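# How to keep a small prayer journal going

I have started more prayer journals than I care to count, so please take this as coming from a fellow muddler!

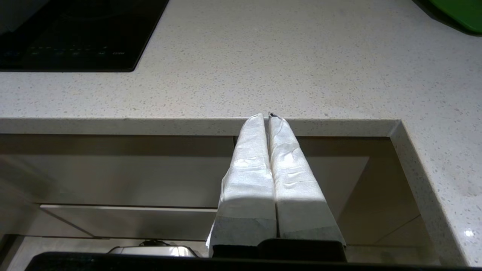
*A bit of clear worktop beside the hob*

1. Pick a time you are already sitting down. Mine is just after breakfast, before the post comes.
2. Read a short passage, no more than 5 verses. A psalm is a kind place to begin – I went to Psalm 23 and stayed there all through March.
3. Write 2 or 3 lines about whatever caught you, even if it was only one word (spelling doesn't matter a jot).
4. Put down the people you want to pray for, and leave a gap beside each name so you can come back and add to it.
5. On Friday, read the week over slowly with a cup of tea, and say thank you for something in it.

If you miss a few days, just write the new day's heading and carry on.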